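2020年11月14日 工作室笔记：灰色羊毛的染色，第三轮 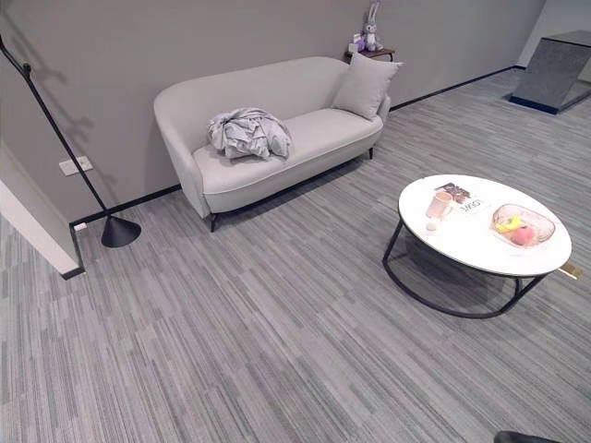
浅灰双人沙发，座上一堆浅灰布料，右端一只方抱枕。

今天总算把那个“带一点蓝的灰”染出来了！从二月折腾到现在，前两轮不是发绿就是发紫，这一轮三号样一出缸我就知道有戏。趁手上还有味道，赶紧记下来。

先说目标色。想要的是很浅的中性灰，平摊着看是灰，一打褶，褶子的暗处透出一点点蓝。难就难在这个“一点点”，多一滴就变成牛仔布，少一滴就是水泥。大家平时留意一下浅灰布料起皱的地方，阴影经常自己就偏蓝，跟染料没关系，是光的事。所以看样一定要把布揉皱了再看，平铺着看会误判，我第二轮就是这么栽的。

料子：Holub的双股羊毛线，每绞200克，另外织了几块平纹小样一起下缸。上次剩的那批Trorarus线含了点尼龙，吃色快得吓人，同一缸里深出一大截，这次没放。以后凡是混纺的单独开缸，别心存侥幸。

前处理：温水加一点中性洗剂泡过夜，早上换清水漂两遍，轻轻压干，不拧。第一轮我偷懒只泡了半小时，结果线芯发白，绕成团以后像撒了盐。

染液：母液浓度百分之一，酸性黑、酸性蓝、酸性棕三支。下面按干线重200克一绞记：

一号样：黑20毫升，蓝2毫升，不加棕。偏紫，冷得厉害，灯下尤其明显。
二号样：黑20毫升，蓝2毫升，棕2毫升。紫压住了，但蓝也没了，规规矩矩一个灰，适合做底色，不是今天要的。
三号样：黑18毫升，蓝3毫升，棕1.5毫升。就是它！
四号样：同三号，蓝加到4毫升。单看很漂亮，放在三号旁边就嫌艳。留着，也许围巾能用。

水量用2,000毫升起步，没过线还富余两指。醋酸分两次加，第一次在四十度，第二次在七十度。升温要慢，从室温到九十度我用了五十分钟，中间每隔几分钟把线托起来翻个面，别搅，一搅就毡。最高到98度，保温半小时，关火，盖着盖子自然凉。残液看着几乎清了，只有一点淡淡的茶色，吸得真干净，高兴。

温度计的问题：旧的那支跟新的差三度，我拿沸水核过，旧的偏低。也就是说前两轮我以为的九十度，其实已经九十三了。不是大事，但升温那段的颜色跑得快，可能跟这个有关。旧的贴了红胶带，请大家先别用，要用自己加三度。

水质：这边自来水偏硬，Sornura那边寄来的软水剂试了一小包，漂洗时手感滑一些，颜色上看不出差别。只试了一次，不下结论。下回二号样重做一遍，一半加一半不加，并排晾。

日晒小样已经钉在南窗边上了，每块用卡纸遮一半。浅色最怕这个，黑里头拼的那几支分量少，褪起来不会一起褪，很可能先往暖里走。两周后揭开看，到时候在这页后面补。

摩擦：白棉布干擦十下，没沾色。湿擦十下，四号样有极浅的痕迹，一到三号都干净。四号可能漂得不够，回头再过一遍温水。

织感这边也说两句。三号样的平纹小样洗后缩了不到一成，手感松软，垂下来的褶子很圆，不是那种硬折。我试了斜纹，斜纹的灰更深一档，因为纹路自带影子，同一绞线织出来像两个颜色，太有意思了！如果最后做盖毯，我倾向平纹打底，两头各走一段斜纹当边，不换线，全靠组织出深浅。整条毯子算下来经纬加损耗要3,351克，也就是十七绞，全部得在同一批里染完，否则接缸的地方一定看得出来。大缸一次最多放六绞，得分三缸，称料的时候三缸一起称好分杯，别染一缸称一缸。

还没想通的：三号样在日光灯下和窗边看差别不大，可一到暖黄灯底下，那点蓝全没了，变成很普通的米灰。是蓝太少，还是棕在作怪？试试把棕换成少量黄加红，看能不能躲开。Hesley的色卡上有一支灰蓝，说不定直接拿它当底更省事，明天翻出来对一下。

待办
三号样重复一次，确认能复现
棕改黄加红，小样两块
母液酸性蓝快见底，重新配，标签写日期
把大缸底下那圈水垢刮掉
斜纹边的宽度，先织十厘米看看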